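Handout 4, gripper comparison on soft items. Revised 10/16/22.

Read this before the bench session. You will need the notes from Handout 3 on finger geometry, and your own copy of the results sheet.

## What we are comparing

Two sets of fingers fit the hand-held tool. The Stilton set is wedge-shaped and stiff. The Dullano set is thinner and bends under load. Both bolt on to the same base plate, so the camera stays where it is when you change over. Do the bolts up by hand first, then with the key. Each pair of students tests both sets.

## Picking cloth

Cloth has no fixed shape, and a grip that works on one fold may miss the next. For each attempt, note where the fingers met the item and how much of it was held between them. Pinching low on a rolled piece leaves the top free to stand up or flop over. Write down which.

Watch the background as well. A large pale cloth next to the item can cover much of the wide-angle view, and its edge may sit right behind the thing you are holding. Saeed Farahani's tracking script handles a blue item against cream well enough. It is poor at cream on cream. 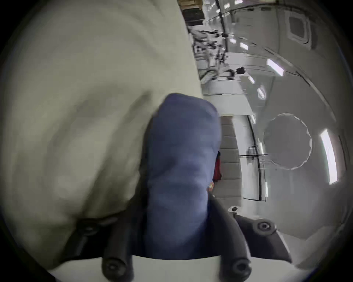 ## Settings

- Closing force: start at 30 on the controller scale. Do not go past 100.
- Recording: 500 frames per attempt, then stop and save.
- Controller: Vahidi for both finger sets. The Ustaler unit is for the June session only.

## Marking an attempt

Mark it as held if the item stays between the fingers until the recording stops. Mark it as slipped if it moves but does not drop. Anything else is a drop. If the fingers close on two layers by mistake, keep the recording and put "double" in the last column.

Bring the completed sheet to the next class. Question 2 on the problem sheet uses your slip results.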